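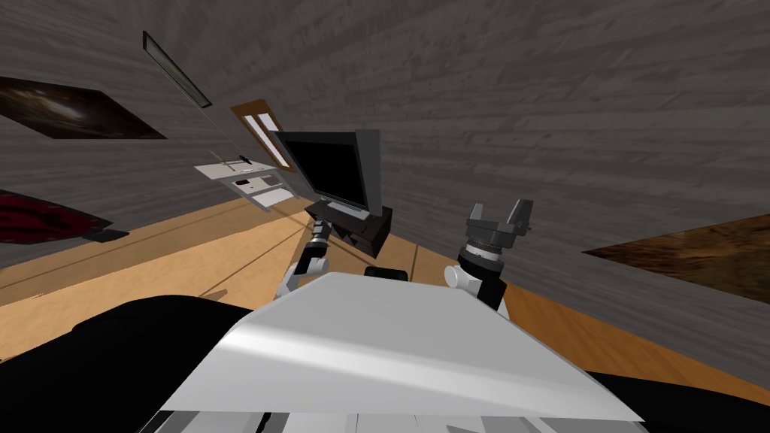
Kandasamy Match Quotes

A data card for the press conference corpus, release 3

Summary

Kandasamy Match Quotes is a collection of statements made by football coaches and players before and after matches. Each record holds one quoted statement, the match it belongs to, the role of the speaker, and the language in which the statement was first published. The release contains 2,532 records. It was built to study how coaches talk about opponents, and in particular how the wording changes between the first and second leg of a tie.

Maintainers

Raghavendra Kurian (schema, build scripts)
Deepika Mudaliar (annotation guide, review of labels)
Kheri Mwakyusa (match table, club and venue names)

Files

quotes.csv: one row per statement
matches.csv: one row per match, joined on match_id
speakers.csv: one row per speaker, with role and dates in post
labels.csv: one row per statement and label
guide.txt: the annotation guide used for this release

All files are UTF-8 with Unix line endings. Fields that contain commas are quoted. Empty fields mean the value is unknown. The string "none" is a real value in the label columns and should not be read as missing. Some spreadsheet programs convert scores such as 2-1 into dates on import; set the score column to text first.

Fields in quotes.csv

quote_id: stable across releases
match_id: key into matches.csv
speaker_id: key into speakers.csv
timing: before or after
setting: press conference, flash interview, club website, or other
text: the statement in English
source_lang: language code of the published original
translated: yes or no
leg: 1, 2, or empty for single matches

Collection

Statements were taken from match reports and club news pages, then split by hand. A statement ends where the reporter's own text resumes, even if the speaker is clearly continuing the same thought. Answers to separate questions are separate records. Where two outlets carried the same answer in different wording, the longer version was kept and the shorter one was dropped. The dropped versions are not included.

Collection for this release closed in August 2019. Qualifying rounds and domestic cup ties make up most of the material. League matches are included only where both coaches were quoted.

Translation

Records with translated set to yes were put into English by Subbarao Sundaram or by the Iltik translation desk. Translators were told to keep repetition and broken sentences. Idioms were translated by meaning, with the literal wording placed in the notes column. Club names follow the spelling in matches.csv, which may differ from the spelling in the source.

Labels

Each statement has one main label: opponent, own team, referee, conditions, injuries, schedule, supporters, or none. A second label is allowed. Statements about travel go under schedule. Statements about the pitch go under conditions, including complaints about grass length. Praise of a single opposing player is labeled opponent.

Two annotators labeled every record. Disagreements were settled by Deepika Mudaliar, and the settled label is the one published. Both original labels are kept in labels.csv under annotator a and annotator b. Most disagreements were between own team and injuries.

Changes from release 2

The setting column is new.
Assistant coaches now have their own role value. They were previously listed as coach.
Duplicate rows caused by postponed matches were removed.
Kickoff times are local to the venue. Release 2 mixed local and home club time.
The Griden loader no longer needs a patch to read matches.csv.

Known problems

Coaches account for far more of the text than players do, and goalkeepers are barely present. Losing coaches tend to be quoted at less length after away matches. The timing field is unreliable for club website items, which were often published without a time. A few statements credited to a head coach may have been given by an assistant standing in; these are marked in the notes column where the report said so.

The text should not be used to judge what a speaker believed. Many of the statements passed through a reporter, an interpreter and a translator.

Loading

The Drernitz tools read the folder directly. For other tools, join quotes.csv to matches.csv on match_id before filtering by leg. The leg column in quotes.csv is copied from the match table at build time and is not updated if matches.csv is edited.

Corrections

Send corrections to Mohandas Ramasamy with the quote_id, the current value, the proposed value and a link to the source. Corrections without a source are held until one is found. Accepted changes appear in the next release.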